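Recording Demonstrations by Remote Control in the Simulator

Written by Mahnaz Azimi, updated 29 December 2018

These steps cover recording a set of demonstrations for a simulated arm using the Stedano hand controller. You need Brona installed and a scene that loads without errors. If you plan to move to a real arm later, do the recording in simulation first and keep the same task name for both.

1. Load the scene. Open Brona and choose the table scene from the list. Leave the objects out for now. It is easier to check the controller with nothing on the table to knock over.

2. Pair the controller. Hold the side button until the light stops blinking. In the Input tab, pick Stedano and press Connect. If the arm drifts while you hold your hand still, set the controller down on a flat surface and press Zero.

3. Set the scale. The default copies your hand motion one to one, and most people find that too fast. Start at half and raise it after a few practice runs. 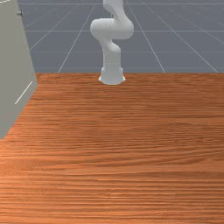 4. Practice with the clutch. The arm follows you only while the trigger is held. Release it, move your hand back to a comfortable position, then hold it again and continue. Keep the elbow away from its joint limit. When a joint reaches its limit the arm stops following you, and that stretch of the recording will have to be thrown out.

5. Add the objects. Go to Scene, then Spawn, and load the block and the tray. Turn on random placement so the block starts somewhere new each time.

6. Record. Press R to start and R again to stop. Begin every run from the home pose and finish with the gripper open. A run can hold up to 3,000 steps, but a simple pick and place should fit in 600. Move at a steady speed. Long pauses teach the arm to pause, so if you lose track of what you were doing, press Delete and start over.

7. Review. Play each run back before saving it. Remove any where the block was dropped or pushed off the table. Parvaneh Bakhtiari's first set for this task came down to 17 usable runs, and that was enough to train a first version.

8. Export. Choose File, then Export Runs. The trainer reads the folder directly, so do not rename the files inside it.

If playback does not match what you recorded, check that the physics rate is the same in both tabs.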